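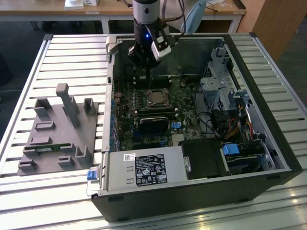 I joined the robotics club in my second year because a friend needed one more person to fill the team, and I did not expect to still be there in the evenings of my last semester, thinking about memory slots. But this is what I do now. Our team is called Flovness, and we are preparing for the student competition Canent. The task this year is computer repair. The robot must take a memory module from a holder and put it in its slot on the motherboard, and then there are some extra tasks with other parts, for extra points.

When I explain this to my mother on the phone, she asks why it is difficult. She changed the memory in her office computer herself, with a video from the internet. I think this is a very good question and I tried to answer it for her for almost an hour.

A person who pushes a memory module into a slot does many small things without knowing. You put one end a little lower, you feel that the edge found the groove, you correct the angle, and then you push harder. If it does not go in, you stop. Our robot in September only knew a position and a direction. It went to the position and it pushed. If the module was two millimeters wrong, it pushed exactly the same, very politely, until the force limit stopped it.

So the first thing I learned is that most of the work happens before the push. We printed a plate with posts and holders that stays beside the computer case, so that each part always begins from the same place. The first version of the plate was too light and moved when the gripper touched a holder. We fixed it to the table rails and lost a whole weekend to small cracks in the corners. The version we have now is heavier, and the holders are a bit wider at the top, so the part slides in even when we are tired and put it there badly.

The second thing was the push itself. Our program is called Plivness (I did not choose the name) and it is mostly a list of small moves with conditions. Go down slowly. If the force grows too early, go back up, turn a little, try again. My part of the program is the "try again" part. I was disappointed when they gave it to me, it sounded like the part for a beginner. Now I believe it is the most interesting one, as there are so many ways to try again badly. For one week the robot corrected always to the left, because I had written a minus where a plus should be, and every attempt was a little worse than the one before it.

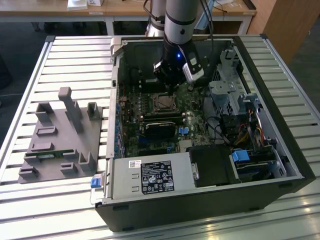 Shiuli Biswas thinks we are too careful with the force limit. Her opinion is that a module needs a real push at the end, and that a robot which stops at every small resistance will never finish inside the time. We discussed this on Tuesday until they turned off the lights in the corridor. I am still on the side of the low limit, mostly because we have only one board of this type that we can trust. But I must admit that the time is a problem. The rules give 45 minutes for the full task, and with my careful settings a bad attempt can eat a big piece of it.

We made a compromise. The limit is low while the module is looking for the groove, and it goes up only for the final press, when both ends are at the same height. I wrote this in one evening, and then I needed eight more evenings to make it stop without a crash when the first condition was true and the second was not. The log file from the worst of those evenings has 3,263 lines, and I have read all of them. Most say "waiting."

Then there are the cables. In the drawings that we made at the beginning, the inside of a computer is a clean green rectangle with slots. A real case has black cables that hang over the board in loops, and colored wires, and a metal cage which the wrist must not hit. From the camera at the gripper a loop of cable can cross over the corner that you wanted to use as your reference point. Our vision program was looking for corners, so it had a difficult autumn. We changed it to look for several features together and to accept the result if enough of them agree. It is slower - but I sleep better.

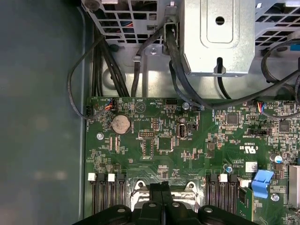 One comment under my previous post asked why we don't simply tie the cables out of the way before the run starts, as any technician would do. We asked the organizers the same, and the answer is no. The case comes to the table as it is, and only the robot may touch the inside after the clock begins. In practice at our place in Amini we sometimes move the cables by hand between runs, so that the program does not learn to like only one arrangement.

The same comment asked also for our success rate. I was not sure if I should write it, but other teams have been open with us, so: in the last practice series, 73 percent of the insertions were good at the first attempt. I wanted a better number. The failures are nearly all of one kind, where one end goes in and the other end stays up, and the program believes that both are at the same height. I suspect the gripper lets the module turn a little between the fingers. We will try softer pads next, and if it does not help I will have to measure the height in another way, probably with the camera, which I was hoping to avoid.

If somebody has experience with thin rubber for gripper fingers, please write which thickness you used. We have ordered two kinds and they both arrived with a strong smell and no label.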